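Corner stores worth the detour?

Started by pedalnorth, 10 August 2021

pedalnorth
OK, planning my long ride for February and I want to do the whole thing on corner store food. 856 miles, no restaurants! Which stops do you all swear by? I'm talking noodles, chips, cold drinks, a bench outside if I'm lucky.

Yến La
Love this idea!! I did the Linevero loop that way and ate better than I ever have on a bike. Instant noodles are the best ride food there is (salt, carbs, weighs nothing) and most small shops will give you hot water if you ask nicely. Go for the little places with packed shelves, the choice is so much better.
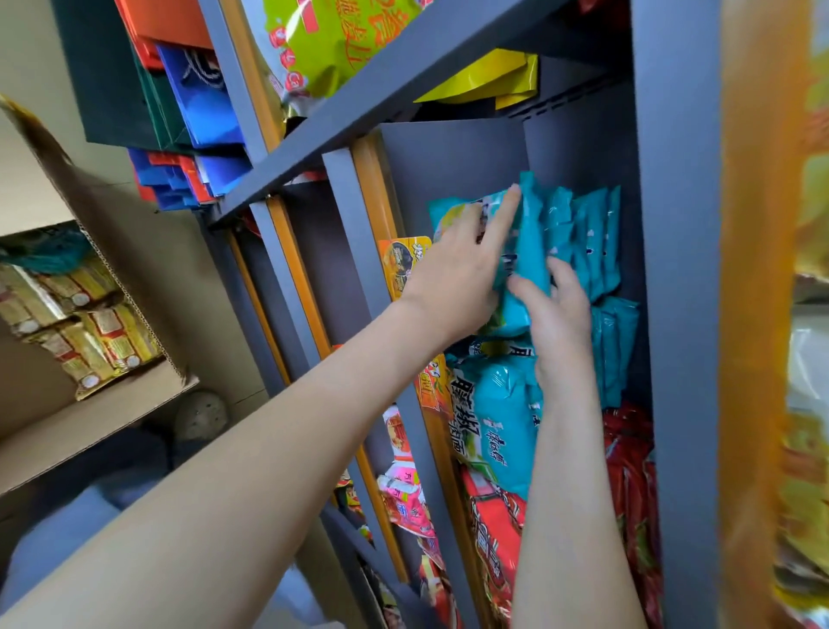
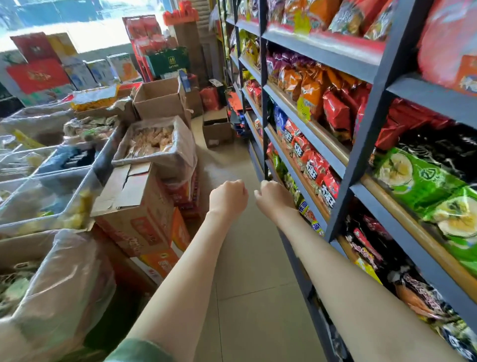 Snack shelves, small grocery shop

gravelmoth
Have to disagree on noodles. Great at camp, terrible at noon with 3 hours left to go. Chips and a banana for me, every time.

Yến La
Chips turn to dust in my bag by mile 2 though!

gravelmoth
Then eat them at the store, that's half the fun :)

tubeless_tam
Bezerra has a good one right by the bridge, open late. Skip the gas station in Hesico, I paid way too much for crackers there.

pedalnorth
Adding Bezerra to the map right now, thank you! Anyone know if there's a shop between there and Somier? I've got 100 miles with nothing marked.

tubeless_tam
There's one, but it closes for lunch. Get there early.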